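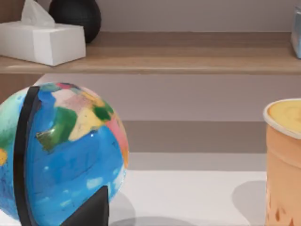
Laurențiu said the swifts would be gone by August, and that if I wanted to see them come out of the mill chimney I had better get on the evening bus and quit asking him questions over the phone.

So I got on the bus! I had a sandwich, my mother's old binoculars and a sweater I never ended up wearing, and I sat in the front seat the whole way to Culville like a kid on a field trip. The road follows the river for the last part. There were people out in the shallow places with their pants rolled up, and a dog standing in the water up to its chest, barking at nothing I could see, having the best night of its life.

Laurențiu Radu met me at the stop. He had told me he was old, and he was, but he walked so fast I had to trot. He wore a hat with a green band and he talked over his shoulder.

"You bring water?"

"I brought a sandwich."

"You can't drink a sandwich," he said, and gave me a bottle out of his coat. It was far too warm for a coat. I found out later that he kept everything in it - a flashlight, pencils, half a chocolate bar, a little notebook for every summer going back to the one when the mill closed.

The Besnard mill made blankets once. My grandmother had one, brown with a cream stripe, so heavy that you couldn't turn over under it. The looms went years ago and the windows went after them, but the chimney is still there, fat and square at the bottom and round at the top, and that was what we had come for. We sat on the loading dock with our feet hanging over. A few other people were there already, spread out along the wall, and they all nodded to Laurențiu and he nodded back.

"How many last night?" a woman called.

"Three hundred, near the end of it. Then I lost them against the trees."

"I had more."

"You always have more, Trado," he said, and she laughed so loudly that somebody shushed her.

I should say that I had never cared about birds. I liked them fine. I'd have told you a swift was a kind of swallow, and I did tell Laurențiu that, the first time we talked, and there was a silence on the line so long that I thought he'd hung up. But then he started explaining. He told me they can't perch like a robin can. They cling. They hook themselves to the inside of the brick with their little feet and sleep straight up and down, all packed together like shingles. After that I couldn't stop thinking about it. I'd be at work, filling in somebody's order, and I'd think of all those birds hanging in the dark with their faces to the wall.

"I thought you said they came out," I said.

"In the morning they come out. In the evening they go in. Going in is better."

"You told me out."

"You wouldn't have come for in," he said, and I still don't know what he meant by it.

The sun got down behind the feed store. For a while there was one bird, very high up, and I was so proud of finding it that I grabbed his sleeve. Then there were 14, and he wrote that down. Then I looked away to slap a mosquito and when I looked back the sky over the mill was full of them, chattering and tilting, all going the same way around, a big loose wheel of birds with its middle right over the chimney. More kept coming in from the river. They came low over our heads and I could hear their wings!

"Now," said Laurențiu.

One dropped. It just folded up and fell into the chimney like a glove somebody had let go of. Then another, then five, then the bottom of the wheel came loose and poured. It was like smoke going home. I know I was making some kind of noise. Trado was counting out loud in tens and Laurențiu was counting under his breath, and I gave up the binoculars and just put my head back and let my mouth hang open.

When it was over there was one left. It went around three more times by itself, missed the hole, went around again and got in, and everybody along the wall clapped.

"Well?" said Laurențiu. He was shaking the cramp out of his writing hand.

I asked him what time the morning ones got up.

"Five," he said. "You can have the couch." And he broke the chocolate in two and gave me the bigger piece.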